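Search this site
Enter keywords
Go

About Falton House

A place to ask the big questions, with a kettle always on
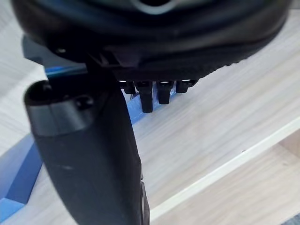

Who we are

Falton House is a small study center where people of any faith, or none at all, come to read, talk and sit quietly together. We opened with 2 rented rooms over a bakery on Rantala Street, a shelf of secondhand books and a great deal of hope, and we have been happily outgrowing our space ever since. These days we have 382 members, and we still try to greet every one of them at the door by name (please forgive us if it takes a couple of visits!).

What we do

Our courses run for 13 weeks and cover things like prayer and meditation, the history of doubt, how different traditions mourn their dead, and what the old writers had to say about a good life. Groups never go above 24 people, so there is room for the shy ones to speak up – and they usually do, somewhere near the third week, often over the cookies.

We also publish Prativum, a modest newsletter of essays and poems written by our members, and every May we head out to the lake at Dastska for a silent retreat. Well, mostly silent. Supper is allowed to be noisy.

What we believe

We don't ask anyone to sign a statement or leave their opinions in the coat closet. Some of us pray daily, some gave it up long ago, and a good many are somewhere in between and quite comfortable there. All we ask is that you listen kindly and stay curious.

Come and see us

The reading room is open from 10 a.m., and your first evening is free. Bring a friend if you'd like the company.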